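Kettle Sim Faults, October -- Gallery

Quick page while I still remember what happened. Kodero is our can-handling policy, Kettle is the simulator we run it in, and the October batch went bad in a way that took most of Friday to pin down. Short version: gripper closes early, knocks the can, carries on like it's holding something. Most of these are wrist view. Full logs are with Felista Mosoti, ask her for the link.

Batch was 2,163 episodes. 785 flagged. Way over what we'd sign off for the real arm at Mindiscombe, so hardware runs are on hold untill this is closed. Please don't go round the hold, even for "just a slow one".

First thing we blamed was the approach. Fingers come in low and to the side, can fills half the view by then, and the pose estimate starts wandering. Kirsty Kershaw spotted it first from the plots -- estimate fine at a distance, then drifting the closer you get. She thought lighting. I thought the camera offset. Both wrong, or mostly wrong.
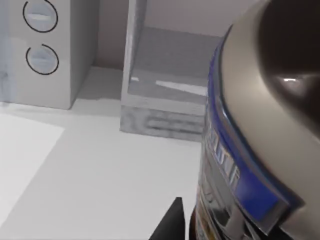 So we swapped the offset back to the September value and reran the worst 6 seeds. Same fault on every one. That ruled me out. Kirsty's lighting idea went the same way an hour later, flat lights, no change, and by then it was nearly 7 pm and Torquil Rennie had gone home with the only working login for the render box.

Lâm Tô found the real cause. The collision shape for the can hadn't been updated when the new model went in. Old shape is narrower. Fingertip goes right into the visible can before the sim registers any contact, then the solver shoves everything apart in one step. On the plots it looks like a knock. It's an overlap getting fixed the hard way.

Second fault, separate -- the grip check. It only looks at finger width, and the old width limits were still in the config, so a near miss could pass as a grasp. That's the one that worries me. On the real arm that means a lift and a swing over the bench with nothing held properly. Yvonne Oakley is writing it up as a safety item and wants a force reading added before anyone powers up.

Still open:
Collision shape regenerated, needs a second pair of eyes (Lâm)
Force check in the grasp test, 3 clean batches before the hold comes off
Ask Irnura if their export script drops the shape file silently, becuase ours did

More to come when the rerun finishes. Comments are on, keep them to the fault please.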